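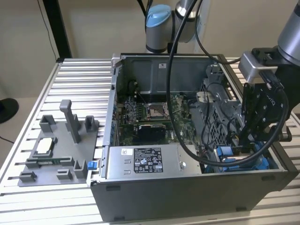
Replying from the Hanton bench, where I was asked to say something cheerful about the arms.

On the list last night someone at Sillport wrote:
> So what do you people do all day now? We strip 50 towers
> a shift by hand and management keeps sending us the
> Fastcombe brochure. Are we supposed to be worried or
> just insulted?

A little of each. The arms came with 2 weeks of training, most of it for us. I used to pull drives, memory and processors until my thumbs gave out. Now I open the cases, set them on the table, and wait to be needed. I am needed often. Blue plastic latches were designed by somebody who disliked fingers, and he seems to like grippers even less.

My thumbs are better. My title is now "cell attendant," same pay, and the break schedule belongs to the queue. We were 5 on the bench and the other chairs went to receiving, where there is lifting. Ask about that before you ask about the arms.

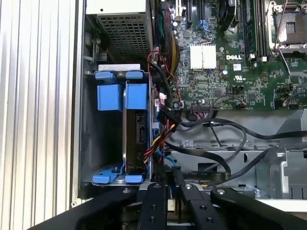 HANTON, December

Pasting in the notice from our break room, since you'll get the same one:

> The Sikder contract covers 700 units. Staff will be
> consulted on any change to bench duties.

We were consulted by means of the notice. Get your grading rates in writing first, and ask who clears a jam at ten to five. Over here it's me.

Hanton bench, second shift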